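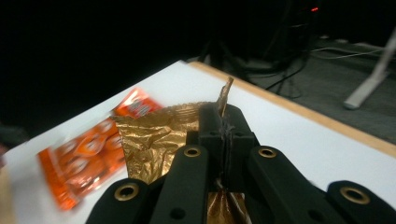

Patwood's wrapper drive passes 1000 pounds

11 Feb 2022

Patwood has done it! The town's snack wrapper drive went past 1000 pounds this week, well ahead of the target set for May, and the bins are still filling up.

The drive takes the shiny stuff that can't go in the curbside cart: candy wrappers, chip bags, coffee pouches and the foil-lined sleeves that granola bars come in. It started last fall with 3 drop-off points, at the library, the middle school and the Dela Peña bakery on Mill Street. Now there are 30, including both fire stations and the swim center, which asked for a second bin after a single weekend meet.

Everything goes to Dirkora, the sorting shop out by the old rail yard, where it is weighed, baled and sent on to be pressed into boards. The first boards are already back in town as two benches at Prandavano Park, and they look great (speckled, very sturdy, and a big hit with the dog walkers). Another set is planned for the ball field, with room for roughly 60 people.

Wrappers should be empty and dry, and it's fine if they're crumpled. Please keep out soda cans, paper cups and anything with food still inside. Kids at the middle school are painting new bin lids this month, and the bakery is giving a free roll to anyone who brings in a full grocery bag before noon on Saturdays.

The library bin is open whenever the building is.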